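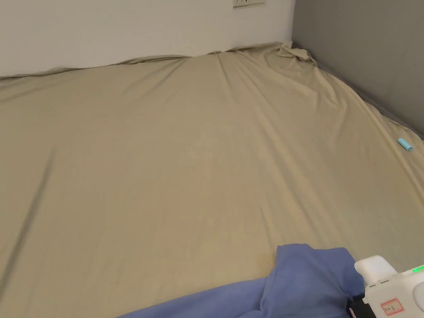
Bed 2, corner by the gray side, with the sheet not yet tucked.

Grenholm guest rooms — bed and folding checklist
Filled in by: Réka Pintér
Read by: Veronica Zamfir
Month: July

1. Fitted sheet flat over the whole mattress. PARTLY. Long wrinkles remain from the middle toward the lower corners. They are soft and can be pulled out by hand.

2. All corners under the mattress. NO. In the corner where the white wall meets the gray side, the fabric is bunched up. Please lift the mattress with two hands and a straight back, do not pull from the far side.

3. No small things left on the sheet. NO. One small light-blue tube shape is lying near the gray side. Pick up such things before folding begins, they roll under clothes and go to the wash with them.

4. Wall plates near the bed uncovered by bedding. OK.

5. Wall shelf tight, no movement when pressed. OK. I pressed with the palm at both ends. Veronica asked that we also write down the screws next time — I agree.

6. Clothes for folding placed on the bed, never on the floor. OK.
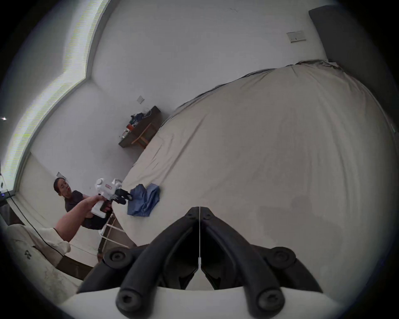 Must the pockets be emptied before jeans are folded?
Every pocket should be emptied first, also the small one in front, and anything found goes in the tray by the door.

7. Walking space beside the bed at least 50 cm. OK, measured at the narrowest place.

8. Cables kept away from where people put their feet. TO WATCH. A thin white cable goes down past the bed corner. Lay it along the bed side before the next person comes to fold.

9. Phones off the bed during folding. NO. One phone is on the sheet at the lower right, screen up and lit. Use the tray.

10. T-shirts spread flat, sleeves open, before the first fold. NOT YET. On the blue one both sleeves are gathered, and one is twisted like a knot. Open the sleeves first, then smooth the body.
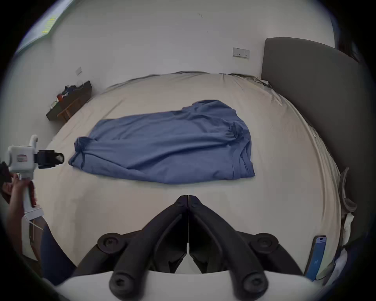
11. Spare sheets in the cupboard, dry and with label. OK. Gergely Vörös has changed the old labels. Next check in August, same form.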